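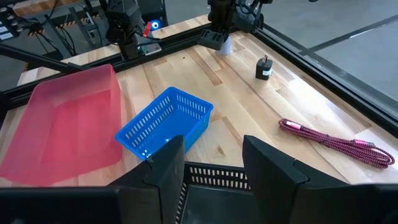

Butcher-block top, gray basket

August 8, 2020

Varnish notes, mostly so Teemu and I stop arguing from memory. Batch 2 of the linseed varnish has been sitting since July and it's gone darker than I wanted, sort of weak tea. Dede thinks I let the oil get too hot. Could be! I wasn't watching the thermometer the whole time (Gisela called about the Tenville order and I talked too long).

Brushed it on three maple offcuts anyway, sanded to 200 grit. First coat went on fine, a bit draggy toward the end. Second coat after 8 hours, and I think that was too soon, the surface wrinkled along one edge of the smallest piece. The other two look lovely, really deep, but still tacky when I pressed a thumb on the underside.

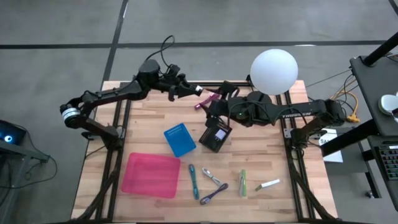
Arms over the table, purple item between the grippers

Telma wants to thin the next batch with turpentine, I'd sooner try a fresh can of oil from Olteanu first and change one thing at a time. Used about 200 ml so far, so there's plenty left to mess with.

To do: scrape the wrinkled piece, label the jars properly (masking tape falls off, use string tags), ask Joaquín if he still has the good badger brush. Check tack again tomorrow before lunch.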